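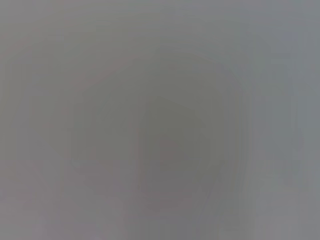 Gripper trial FAQ – wrist cameras

Which two are you comparing?
Torell and Drenum. Same arm, same controller, same bench at Staniforth.

How many picks so far?
3,745 on the Torell, 532 on the Drenum. Drenum turned up late, still catching up.

Do you bin blurred close-ups?
No. They stay in teh log, marked "no focus". Please don't delete them.

Can I change the camera mount?
Ask Marianna Pietrzak first. Moving it means calibrating again – takes all morning.

When are results out?
July, hopefuly. Asger Ravn has the draft.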